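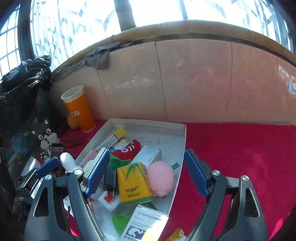

Guides > Arnell hand gripper > Set-up > 4. Recording by hand

4. Recording a pick task by hand

Read section 3 first (charging, pairing). You need the gripper, a tray of mixed small items and a clear-ish bit of bench.

1. Switch on. Wait for the steady light.
2. Wipe the lens. Dry cloth only.
3. Squeeze fully shut, then fully open, twice. Sets the finger range.
4. Hold the gripper over the tray, fingers open. Press record.
5. Go in slowly. One item per take - pick, lift, put down outside the tray, let go.
6. Open the fingers fully before you press stop.
7. Shuffle the tray every 50 takes. Soft things, boxes, packets, all mixed up. Dont line them up neatly.
8. Upload at 100 takes. Card gets slow past about 125.

Note: bright window behind the bench? Fine, but keep the lens pointed down at the items.

Note: left-handed users, swap the strap over and redo step 3.

CAUTION: Keep your free hand out of the tray while recording. The take is no use with it in.

CAUTION: Pads are soft. No blades, no pins, nothing hot. Change a pad if its torn.

If a pick goes wrong, finish it anyway and mark it "miss". Do not delete takes on teh gripper, do it after upload.

Comments (3)

Diễm Cù
Step 3 fixed my half-closed fingers, thanks. Could it go in the quick start as well?

Kai Lammers
Does the 100 include misses?

Romain Picard
@Kai yes, all takes. We do ours in two lots, one before lunch and one after.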